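August 2023, Etunham

Stripping finished in the back bedroom. The last strip behind the radiator came away by mid-morning with the wide knife and a sponge of warm water. Steamer not needed there, the old paste had let go on its own. Elsewhere it had not, and the wall to the left of the window took most of yesterday.

Layers, from the top down: a thin cream vinyl, a brown stripe on pulp paper, then a coat of green distemper over the plaster. The distemper is the problem. It chalks when rubbed and comes off on a damp finger. Paste will grip it well enough on the day and then the whole lot peels as the paper dries and pulls. I washed it back as far as it would go, changing the water when it turned opaque. What stayed in the pores of the plaster will have to be sealed.

Plaster condition: sound on the chimney wall, hollow in one patch low down by the door, hairline cracks over the window head. Tapped it all over with the handle of a screwdriver and circled the dull spots in pencil. The hollow patch moves slightly under the thumb. I cut it out to the lath, undercut the edges, wet them, and filled in two coats. First coat scratched and left. The second goes on tomorrow if the first has gone pale all over. It was still dark in the center at supper.

The window head cracks I raked out with the corner of the scraper and filled flush. I expect them to come back. The lintel is timber and the house moves between summer and winter, and paper with a little give in it will hide more than filler will. I have a roll of lining paper from the landing job and will use that over the whole of the window wall.

Measured up after lunch. The chimney wall is 127 inches from corner to corner, measured at waist height. At the ceiling it is a little less and at the baseboard a little more, so neither corner is plumb. Dropped a line in both. The left corner leans out at the bottom by the thickness of a pencil, the right one by more than that. The ceiling also falls toward the window. None of this matters with a plain paper. With a pattern it matters a lot, as the eye follows the repeat along the ceiling line and sees it run off.

Hence the argument about pattern, which Jean Purves and I have now had over the phone and again at the kitchen table. It is her room in the sense that she will sleep in it from November, and she should have a say. She wants flowers. I wanted the plain Akier in stone. She pointed out that I have put plain paper in every other room and that the house looks like a dentist's. I have no answer to that.
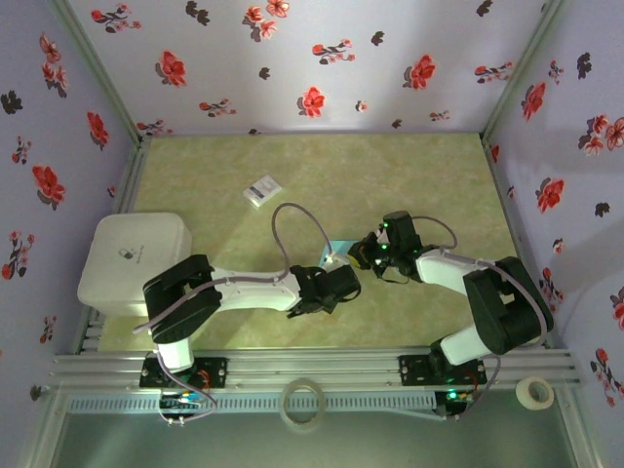 Flowers it is, then, and the remaining questions are scale, ground color and match. Small sprigs are easy to hang and look busy in a narrow room. Big blooms look better but waste paper at every drop. Jean likes a pale lavender ground with red and pink flowers and dark leaves, the sort of print on the walls in the picture, and from the point of view of hanging it has something for it and something against. Dark leaves are useful. A seam that passes through a leaf is hard to find, and so is a small slip in the match. The pale ground is less forgiving: any gap between sheets shows the wall as a line, and paste left on the face dries as a shine. The cure for the first is to paint the wall near the ground color before hanging. I had planned to seal it anyway, so the sealer can be tinted.

Lavender is awkward to tint by eye. It goes gray in the tin and pink on the wall. I will take an offcut to the counter at Lamont and have them mix it, then brush a trial patch on a scrap of lining paper and look at it in the room in the morning and again under the lamp.

On the match. A straight match lines up across the wall at the same height on every drop. A drop match steps down by half a repeat on each alternate sheet. The drop match suits this room better. With a ceiling that falls, a straight match puts the same flower head against the ceiling line sheet after sheet, and each one is trimmed a bit more than its neighbor until the last one has lost its top. With a drop match the cut lands somewhere different each time and the fall is much harder to read. The price is waste, which can be kept down by cutting alternate drops from two rolls. I have done it that way before, on the stairs at the old house, and got muddled only when I stopped for the phone.

Starting point: center of the chimney breast, with a full motif in the middle and the sheets working out both ways to the corners. Starting at the window and working away from the light is the usual advice and would put the seams in the right place, but it would leave the motif wherever it fell over the fireplace. I have drawn it to scale on squared paper, both ways. Centered on the breast, the last sheets run out into the corners at a fair width. Started from the window, one corner ends in a sliver no wider than a ruler. Settled.

Corners to be cut and lapped. No sheet to be carried around a corner in one piece with walls this far out. Turn a narrow margin onto the next wall, strike a new plumb line, and hang the offcut over the margin. The pattern will lose a little in each corner. Put the worst of it behind the door.

Rolls. Worked it out by drops and then by area and the two did not agree, the area figure coming out low, as it always does with a large repeat. Went with the drops and added one. All to be from the same batch. I will open every one on the bed and lay the edges side by side in daylight before cutting. A shade change between batches is invisible on the roll and plain as day on the wall.

Paste. The Cusico ready-mixed is convenient and I have half a tub left from the landing, but it skins over and there was some gray bloom on the inside of the lid. Threw it out. I will mix powder, on the thick side for a heavy paper, and strain it through an old stocking. Soak time on the landing was three minutes and that paper still grew after it was on the wall, giving ridges at the seams that had to be slit and laid down again. For this one I will cut a test length, paste it, fold it, and measure the width at intervals until it stops growing. Whatever that time is, every sheet gets the same, by the kitchen timer.

The table is another matter. My pasting table has a split board and sags in the middle, so the brush skips and leaves dry spots along the center of the sheet. Looked for a fix with what is in the garage. A batten screwed along the underside took out most of the sag. The split I filled and sanded. Rubbed a candle end over it, then thought better of that, as wax on the back of a sheet would be worse than the split, and cleaned it off with spirit.

Knife blades: one packet left. Will need more. A blade that has gone dull drags wet paper and tears it at the ceiling line, and I would sooner change it every sheet than save it.

Electrics. The two wall outlets want their plates eased off at the breaker so the paper can be tucked behind. The light switch is an old surface type and does not come away, so the paper will have to be cut in a star and trimmed round it. Wrote OFF on a card for the breaker box.

Room readings, for the record. Window shut all day, the dish of salt on the sill is damp at the edges. The wall by the door is cooler to the touch than the others, even in this heat, and that is the wall that backs on the bathroom. I ran the fan for almost 30 minutes with the door propped and it made no difference that I could feel. It may only be the wet filler. If it is still cool when the filler has gone off I will have to look at the pipe before any paper goes near it.

Radiator: drained, lifted off, standing in the bath on a towel. The valve on the left weeps. Nipped it up a quarter turn and put a jar lid under it. Brackets stay on the wall. The paper behind will be slit up from the bottom at each bracket and smoothed down on either side, and no one will see it.

Baseboards to be painted before papering, door frame likewise. I have four coats in my head for the baseboard, counting primer, and will probably do fewer. The old gloss is thick and has runs in it from whoever came before us. Sanded one length by hand to see how long it took. Too long. Will borrow the small sander.

Jean called again in the evening to ask if the ceiling was going to be white. I said it was. She asked what sort of white. Have told her I will bring cards.

Lid under the valve checked at bedtime, a few drops in it. Emptied. Filler by the door still dark in the middle.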